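Hosoda Celebrity Podcast Box Set: Series One to Three

Sold by Brultent. In stock, usually dispatched by the next working day.

The complete run of Hosoda, the celebrity interview podcast hosted by Matěj Šimek and Primo De Luca, collected on disc for the first time. The set covers all three series, with each episode restored to its full running time. Several were shortened when they first went out, among them the two-part conversation about reality television contracts and the special on child actors who left the business.

Listeners who came to the show late will find the early episodes a little different. In series one the presenters share a single guest per programme and stay with that person for the whole hour. From series two there is a news round-up at the start, covering engagements, cancelled shows and whatever had been said on breakfast television that morning. The round-ups have been kept in, although some of the stories have moved on a good deal.

What you get

13 discs in a fold-out card case
628-page paperback companion with full transcripts and an index of guests
Fold-out episode guide
Download code for MP3 copies of every episode

The discs are standard audio CDs and will play in any ordinary CD player. The download code is printed inside the back cover of the companion book and can be used once. Files are supplied without copy protection, so they can be moved to a phone or tablet in the usual way. 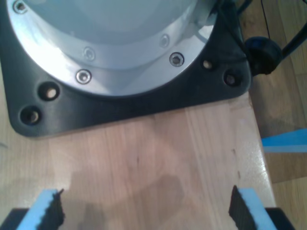

Aluminium flange ring on black mounting plate, seen from above.

The companion book was edited by Primo De Luca. As well as the transcripts it has his notes on how guests were booked, which publicists asked to see questions in advance, and why the planned awards night episode was dropped. Names have been removed in a few places on legal advice, and these are marked in the text. There is also a short section of listeners' letters, mostly about the soap opera episodes.

Extras on the last disc include the pilot, recorded before the programme had a title, and a live show from the Grastasham Theatre. Sound quality on the pilot is poorer than on the rest of the set. The live show includes the audience questions but leaves out the musical interval.

Edition and signed copies

This edition is limited to 3000 sets. Each case is numbered on the spine. We can't take requests for particular numbers. Signed copies have sold out and we don't expect any more. A plain edition without the book is planned for December and will be listed separately.

Please note

Contains strong language and frank discussion of divorce, addiction and press intrusion. Not suitable for younger listeners.

Delivery and returns

The set is heavy and is sent by tracked courier in a reinforced carton. It won't fit through a letterbox. Orders placed before 2 pm are normally packed the same day. Unopened sets can be returned for a full refund. If the download code has been used, we can only exchange faulty discs.

Customers also bought: Jovutex slipcase for boxed audio sets, black or cream.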